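Movow bench notebook
March, entry after lunch

Color set, tabletop pieces: where things stand

Carrying on from the last entry, which ended with the word "lilac" underlined three times and no further information. I have reread it and I think I meant that the purple block and the purple plate were supposed to be the same purple. They aren't. They were ordered from the same color card, by the same person (me), using the same name for the color, and what came back was two opinions.

The block is matte and goes from lavender to violet depending on which face you look at. The plate is a light purple with a gloss on it, and it throws a patch of light back at you from the middle whatever you do with the lamps. Put them on opposite ends of the table and anybody would say they match. Put them close together and the conversation starts.

Zomach, who supply the plates, say their color is within tolerance. I asked what the tolerance was and received a PDF about food safety.

What I tried on the block

Sanded one spare with 300 grit and recoated it. Looked good wet, looked like a grape candy dry. Sanded it back.

Tried the Henare topcoat at half strength on a second spare. The satin finish got it closer to the plate but picked up every fingerprint in the building, including some I'm fairly sure were there before we moved in. Wiping it with a dry cloth made it shiny in stripes. Wiping it with a damp cloth made it shiny in different stripes.

Left the third spare alone as a control. It is the best of the three. I have written this down so that next time I can ignore it again with full knowledge.

Conclusion for now: the block stays matte. If anything changes it will be the plate, and the plate is Zomach's problem until they send another PDF.

The table

White top stays. I was against it in the beginning, on the grounds that it would show dirt, and it does show dirt, and that has turned out to be its best quality. The old gray top at Satport hid everything until you put a sleeve in it.

Cleaning: warm water, one drop of dish soap, second pass with plain water, dry with the flat cloth. No glass cleaner. Somebody used glass cleaner last month and the top felt tacky for two days, and a plate that sits on a tacky top doesn't slide when you nudge it, it hops.

Shadows on the white are soft with both lamps at the high setting. With one lamp off, the blocks get a hard dark edge on one side and look heavier than they are. We like the soft version. Please stop turning the left lamp off to save electricity. The saving is noted and we're all very proud.

Layout

Settled on the purple plate near the front edge, the blue plate farther back, and the purple block on the bare table between having been decided about and having been put somewhere. I wanted the two plates far enough apart that nobody reads them as a pair of dinner settings. The first version had them side by side and it looked like lunch for two people who aren't speaking.

The light blue plate is the better of the two, and I say that as the person who argued for green. It is shallow like the purple one, and the inside goes a darker blue where it reflects. Against the white it reads as blue right away, from any chair. The purple plate takes a second. In a poor light you could call it pink, gray or "the other one," and all three have been used in writing.

Left the cable lying in its long curve over the right side of the top. I've tidied it twice and it goes back to where it wants to be. 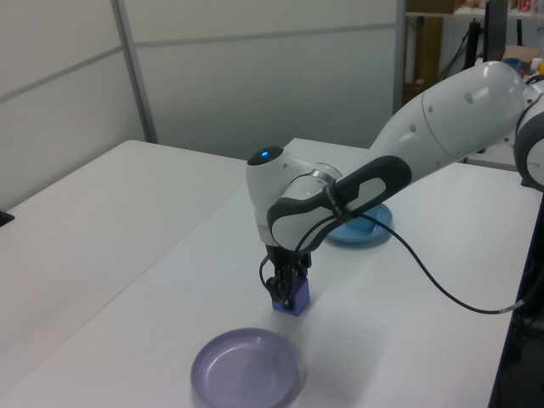
Things that came up while moving the plates

The purple plate has a raised rim, and the rim is doing more than I gave it credit for. A block put down carelessly near the edge of a flat dish goes wherever it likes. A block put down carelessly near this rim leans on it and looks as though it has had a long day, but it stays in. I had been planning to ask for flat ones because they stack better. Withdrawn.

Stacking, then. The plates stack badly. They grip each other, and you have to twist to get them apart, and then you're holding two plates at an angle you didn't choose. A sheet of tissue between them fixes it. We have 22 sheets left in the drawer and no memory of where they were bought.

The purple plastic lets a little light through. Didn't matter on the white top, but I put it on the wood bench for a minute and it went the color of weak tea with a bruise. Whatever we decide about matching should be decided on the white top and nowhere else. I'd like this to be the last time anyone carries a plate to the window and announces a result.

Marking positions

Tape marks lasted until cleaning. Pencil marks lasted until cleaning and then became a gray smear. I've gone back to measuring from the corner with the steel rule: the front plate gets its center 430 mm in from the left edge, and the back plate goes wherever it clears the front one and can still be seen. I know the second half of that isn't a measurement. It has been more repeatable than the tape.

The block gets no mark. Every time I gave it one, people spent longer lining it up with the mark than they did on the rest of the table put together.

Storage

Blocks in the shallow tray with the felt in it. Don't tip them into the deep box. The corners on these are still decent and I would like to keep a few that way, mainly so we have something to compare the others with when we complain.

Plates upright in the rack, tissue between, purple on the left. The label on the rack says MUGS. I've stopped fighting the label.

The sanded spares are in an envelope marked "no." Don't put them back in the tray. They look almost right under the ceiling lights and one of them has already gotten back in once, and I spent most of a morning blaming the lamps.

Ask Zomach

Whether they can do the purple plate with a matte inside and a glossy rim. I don't expect a yes, but I'd enjoy reading the reason.

Whether the blue comes deeper. Same footprint, higher rim. If it changes the color, forget it.

Whether the purple on the card is meant to be the plate, the block, or the mood of whoever printed the card.

Price for 300 of the plates as they are, in case we lose the argument and decide we liked them all along.

Ask Henare

Nothing. The topcoat did what the can said it would do. It was the wrong can.

Still open

Need a second flat cloth. The current one has started leaving blue lint, which is very hard to see on the blue plate and very easy to see on everything else.

The table rocks slightly if you lean on the back left corner. Folded card under the foot for now. It's the lid off the old color card, so it is finally contributing.

4:40, stopped. Lamps off, both of them.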